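Lunch in Onthorpe, and the soup I could not finish

8 Aug 2019

My husband says that I plan our free days by the stomach, and I cannot argue with him. When he had a meeting in Onthorpe in July, I took a day off work, bought a second train ticket and spent the whole journey reading menus on my phone. He would be busy until two. I had a list of three places and I was very hungry, so I started without him.

The first place was Wusine, a bakery with four small tables and a line that goes out the door. I waited 21 minutes. I know this because the man behind me was telling it to his wife on the phone, every few minutes, like a radio announcer. In the window they had cardamom buns, apple slices with a thick crumb on top, and a dark rye loaf that I wanted to carry home but did not, as I would have to carry it all day. I took a cardamom bun and a coffee with milk. The bun was very good. It was sticky at the bottom, a little bit burned at one corner, and you could taste real cardamom, the kind with black pieces that stay between your teeth. The coffee was weaker than I like. I drank it anyway and wrote a postcard to my mother, who does not trust e-mail.

After that I walked by the river to make some room. Onthorpe is not a pretty town in every street, but the part near the old bridge is pleasant, with benches and a lot of ducks who know exactly what a paper bag means.

At two I met my husband in front of Butkienė. This was the real reason for the trip. It is a Lithuanian restaurant that has been in the same family since 1955, and I had wanted to go there ever since a colleague, Mārtiņš Vītola, told me it has the best cold beet soup he has eaten outside his grandmother's kitchen. He is Latvian, so he takes cold soup seriously, and he warned me to go hungry. I had a bun in me already, but I did not tell him this part.
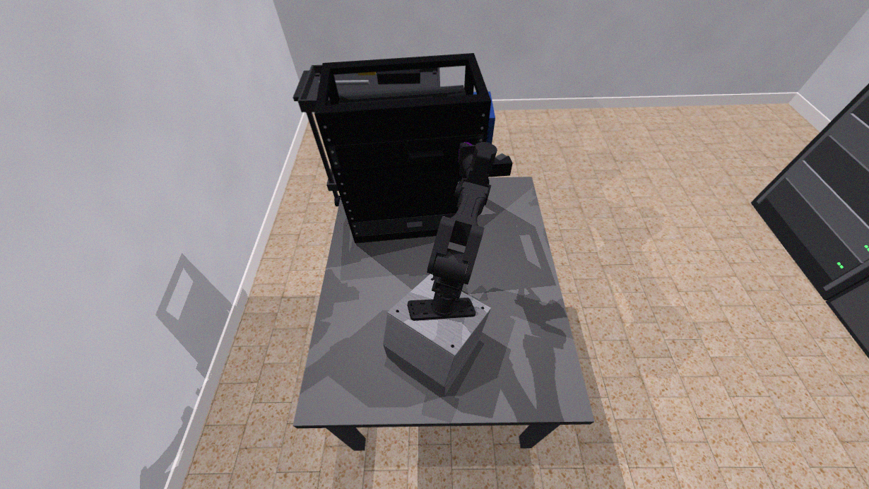
The dining room is downstairs and it is cool even in summer, which I was thankful for. The chairs are heavy. The tablecloths are white with a thin green line, and the menu is one page, typed, with two spelling mistakes that I will not list because I make plenty of my own. We were given a basket of black bread and a small dish of butter with dill before we even opened our mouths.

The beet soup comes in a deep bowl, with hot potatoes on a separate plate. I had never eaten it this way before. You take a bite of potato, then a spoon of the soup, and the hot and the cold meet each other. The color is a pink that looks like it belongs to a child's toy. It had cucumber, a lot of dill, half an egg, and kefir that was properly sour. I loved it, and I could not finish it. The bowl is made for a person who has worked in a field since the morning, and I had only been sitting near ducks. My husband finished it for me, after he had already eaten his own potato pancakes with sour cream and mushrooms. The pancakes were crisp at the edges and soft in the middle, but a little too salty for me. He did not agree, and he is still not agreeing as I write this.

For dessert we shared a slice of honey cake. It has many thin layers, and the waitress told us it must rest for two days before they are allowed to cut it. I asked if she ever tries a piece on the first day. She said "of course" and walked away.

The bill was 62 dollars for two people with a beer and a pear soda. I think this is fair. You can certainly pay less in Onthorpe for lunch, but you will not get the potatoes.

The third place on my list was Vokus, a wine bar that also does small plates, and we should have left it for another visit. We were not hungry at all. But I had already made a reservation, and I don't like to cancel on the same day, so we sat at the bar and ordered olives and one plate of smoked trout with horseradish. The trout was lovely. The olives were olives. The list has 100 wines and I know maybe five grapes by name, so I asked the bartender for something white and not too sweet, and he brought me a glass that smelled like green apples. I forgot to write down the name, and I am sorry about it, as it was the best thing I drank all month. If somebody knows what it could be, please write to me.

The music at Vokus was too loud for a place with so few guests. We had to lean toward each other to talk — romantic for ten minutes, and then my neck started to hurt.

On the train home I opened my bag and found that I had bought a jar of pickled cucumbers at Butkienė. I do remember paying for it, but I don't remember deciding. They are in the refrigerator now and there are three left.

Phúc Hà, who always leaves the kindest comments on this blog, asked me last month if I would try making the cold soup at home. I have bought the beets and the kefir. My first try was too thick and my second was too thin, and my husband ate both without a complaint, so he is no help as a judge. When I have a version that I am not ashamed of, I will post the recipe, with the potatoes on the side.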